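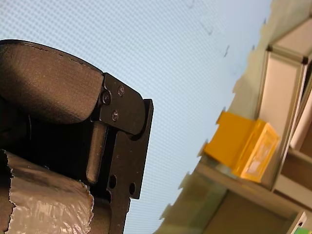
Gripper, seen from below

Poltlow Seed Swap: your questions answered

We get a lovely pile of questions before every swap, and most of them come round again each year, so they now have a page of their own. If yours is missing, use the contact form and we'll add it.

Do I have to bring seeds to take seeds?

No! Come empty-handed if you like. Plenty of people turn up the first time with nothing but a bag and a hopeful look, and go home with beans, lettuces and a squash they can't pronounce. If you grow something nice from it, save a few seeds and bring them next time. If the slugs get there first, come anyway.

Where is it?

Mapplebeck Hall, Poltlow, through the double doors and turn left. The bus from Plindutcombe stops right outside. Parking is on the field side, and it does get muddy, so wear sensible shoes.

Is there a charge?

Entry is free. Tea and cake cost a little and the money goes on envelopes, labels and the hall. The lemon cake goes early.

What sort of seeds can I bring?

Vegetables, herbs, flowers, green manures, wild flowers you've grown in your own garden — all very welcome. Shop packets are fine too, opened or not, as long as you can still read the date. Please leave out anything you know to be invasive, and please don't bring seeds dug out of supermarket fruit. They're great fun to grow at home, but you never know what you'll get and the next person might be expecting something better.

How old is too old?

It depends on the plant. Parsnip is best sown fresh, and we wouldn't put out any that is more than a year old. Onions and leeks fade quickly too. Tomatoes, on the other hand, will often come up after 7 years in a tin, and cucumbers and melons keep well. If you aren't sure, write the year on the envelope and let people decide.
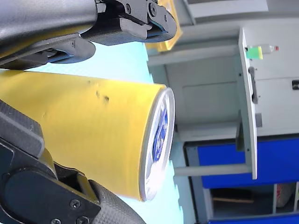
By the Poltlow Seed Swap growing team
Page updated 2025-04-19

How do I test old seeds?

This is one of my favourite jobs of the whole year. Put ten seeds on a damp piece of kitchen paper, fold it over, slip it into a bag and keep it somewhere warm. Have a look after a week, then again a few days later. If eight come up, you have a good batch. If three come up, sow thickly. If none do, compost the lot and don't feel bad about it. Lettuce prefers to be cooler than most, so don't put that one in the airing cupboard.

What should I write on the envelope?

The name of the plant, the variety if you know it, and the year you saved it. Anything else is a treat for whoever picks it up. "Tall, needs sticks, tastes best small" is far more use than a long Latin name, though we like those too. Pencil lasts longer than most pens.

I've never saved seed before. Where do I start?

Peas and French beans! They mostly pollinate themselves, so what you sow is nearly always what you get. Leave a few pods on the plant until they go papery and rattle, then bring them indoors to finish drying. Shell them, pick out any with holes, and you're done. Tomatoes come next, and they're only a bit messier: scoop the seeds into a jar of water, leave it for a few days until it smells awful, rinse well and dry on a plate. Don't dry them on kitchen paper unless you want to sow the paper as well (which works, by the way).

Why can't I save seed from my courgettes?

You can, but bees carry pollen between courgettes, pumpkins and ornamental gourds, and the next generation may turn out bitter. Bitter fruit from this family can make you properly ill, so spit it out and pull the plant up. We only put squash and courgette seed on the tables if it was hand-pollinated, and we ask.

What is the Dorolo bean everyone talks about?

Our local climbing bean, and we're all a bit soft about it. It has a purple flower, a flat green pod and a speckled seed, and it crops right into autumn if you keep picking. It came to us from an allotment in Plindutcombe with hardly any history attached. Last year we gave out 84 envelopes of it and could have given out more. Sow it in the second half of May, two seeds to a cane, and keep the mice off.

Can I start seeds in things I already have at home?

Yes, and please do. Yoghurt pots, paper cups, loo roll tubes, mushroom trays — anything that holds compost and lets water out at the bottom. Paper cups go soft after a few weeks, so they suit quick things like squash and sunflowers. Use yoghurt pots for tomatoes and chillies, which take their time.

How many seeds should I take?

Enough for your own garden and a few spare. For lettuce that might be 29 seeds or 100, it hardly matters, they're tiny. For beans, a small handful per household is fair.

How should I store them until I sow?

Cool, dark and dry. A biscuit tin in a back bedroom beats a shed every time. Make sure they're completely dry before the lid goes on.

Can children come?

Oh, please bring them. There's a sowing table by the window with compost, pots and sunflower seeds, and they can take home whatever they plant. Old clothes are a good idea.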